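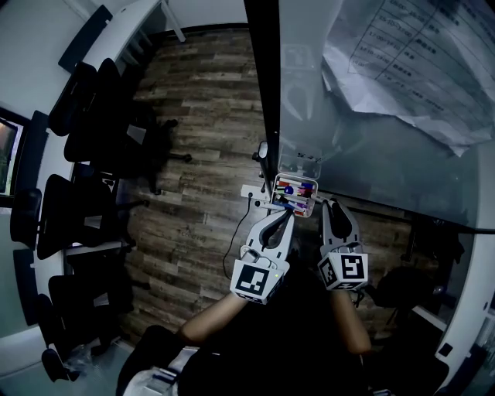

Nememley Marker Set: README

Student project of the Rateck robotics club
Last edited Tue 2 June by Rin Hamada

What's in here

Nememley is our club's first attempt at recording our own data, and we're really happy with how far it got in one semester! The set holds 2370 recordings of people picking up, moving and putting away whiteboard markers with a pair of hand-held grippers. We wanted a task that sounds easy and then gives you trouble, and markers are perfect for that. They roll, they wedge themselves against each other in the box, and the caps are slicker than the barrels.

All of it was done in our regular club room, mostly down on the floor in front of the whiteboard, with whatever chairs and desks happened to be standing there. We like that it looks like a real room.

Hardware

Both grippers have the same design, gray-white plastic with two curved jaws. A white cube with black-and-white square markers is mounted at the back of each one. The tracking code looks for those squares to work out where each hand is. The jaws are version three (the first ones were straight, and pens shot out of them sideways like watermelon seeds). Dagný Riis drew the curved version over a weekend and it has been so much nicer to work with.

The markers live in a clear plastic box. Red, blue, purple, it doesn't matter which one you go for unless the task name says so.

Tasks

pick_one: take a single marker out of the box and hold it still for a moment
return_one: put a marker back in the box without knocking the others out
hand_over: pass a marker from the left gripper to the right, or the other way
uncap: one gripper on the barrel, one on the cap (hard! only 68 recordings so far)
sort_color: move every marker of a named color to the second box

Folder layout

raw/ has the video straight from the head camera, one folder per session
poses/ has the gripper positions, one text file per recording, same name as the video
labels/ has task name, which hand started, and a yes/no for success
tools/ has the Sornon scripts for trimming, syncing and playback

Run tools/check_sync before you do anything else. If it prints a list of names, leave those recordings out and tell Rin.

How we labeled

Two people watched each recording and marked success separately. When they disagreed, a third person decided. For hand_over we got into long arguments about whether a marker that touches the floor on the way still counts. It doesn't. Labels from before that decision were all redone.

Known problems

The whiteboard is glossy and throws back reflections, and in the evening sessions the cube tracking sometimes jumps. Those stretches have tracking_ok set to 0.

Left-hand recordings outnumber right-hand ones by a lot in pick_one. Please go for the right hand if you're adding more.

In 22 recordings the labels file is missing the starting hand. We know which ones they are, they're listed in labels/todo.txt.

First results

We trained a small model, nicknamed Ikeda, on pick_one alone. It got 80 percent of its test tries on the club's bench arm, and the whole room cheered at the first clean pick. It is still hopeless at return_one, and we'd love ideas!

Adding your own

New members are very welcome to record. Do a few practice grabs first, keep both cubes uncovered by your sleeves, and start every take with the jaws open. Name your session folder with your initials and a number. Then open a request and ask Dagný for a review.

Use in class projects and reports is fine. Just mention the Rateck club and link back to this page.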